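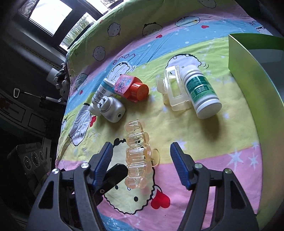

Ásdís Thygesen me escribió el miércoles que a ella el truco del vinagre para las sábanas le había dejado la habitación oliendo a ensalada dos noches seguidas, y que si no tenía yo algo mejor para las manchas de laca y de cremas. Pues mira, Ásdís, sí tengo, y además te has pasado con el vinagre, seguro.

En mi casa la cama es la segunda mesa. Ahí se dobla la ropa, se vacía el bolso, se peina una con prisas y se deja todo tirado hasta la noche. Y claro, luego aparecen cercos en la tela que no se ven hasta que les da el sol de la mañana.

Para la laca del pelo uso alcohol de farmacia en un algodón, a toquecitos y de fuera hacia dentro, con un trapo viejo debajo. Primero lo pruebo en el dobladillo, que una vez me cargué el color de una funda preciosa y todavía me duele. Si la sábana aguanta, dejo que el alcohol se evapore del todo, con la ventana abierta, y a la lavadora.

Las cremas y los aceites son otra historia. Ahí lo que funciona es el talco o la maicena: una buena montañita encima, 18 minutos de reloj (yo pongo la alarma porque si no se me olvida hasta la cena) y luego se cepilla en seco. Después, una gota de lavavajillas frotada con los dedos y agua templada. Si al sacarla de la lavadora el cerco sigue, ¡no la metas en la secadora! Repite lo del lavavajillas con la tela mojada.

El esmalte de uñas me da respeto. Lo dejo secar, levanto lo que puedo con una cucharilla y lo demás lo ataco con quitaesmalte sin acetona, siempre con prueba antes. En los estampados oscuros sale a medias – para qué te voy a engañar.

Y el vinagre, vamos con él. Dos cucharadas en el cajetín del suavizante, no medio vaso. Nunca en la misma colada en la que eches lejía, eso es sagrado. A mí con dos cucharadas las toallas me salen sin olor ninguno y las sábanas más sueltas.

Por cierto, el cepillo que uso para la maicena es uno de uñas, de los baratos, que tengo apartado solo para ropa. Antes tenía uno de cerdas duras y me sacó pelotillas en una bajera de algodón casi nueva. Lo lavo con agua y jabón cada dos o tres usos y lo dejo secar boca abajo.

Me queda pendiente el rímel, que en las fundas de almohada es una guerra perdida. Estoy probando con jabón de glicerina y agua fría, y de momento las blancas van mejor que las de color. Cuando lo tenga claro lo cuento.

Entradas relacionadas
Cómo doblar la bajera sin perder la paciencia
Manchas de café en el mantel: lo que hago yo
6 usos para las fundas de almohada viejas
Limpiar los cepillos del pelo en 8 minutos
Colchones: cada cuánto darles la vuelta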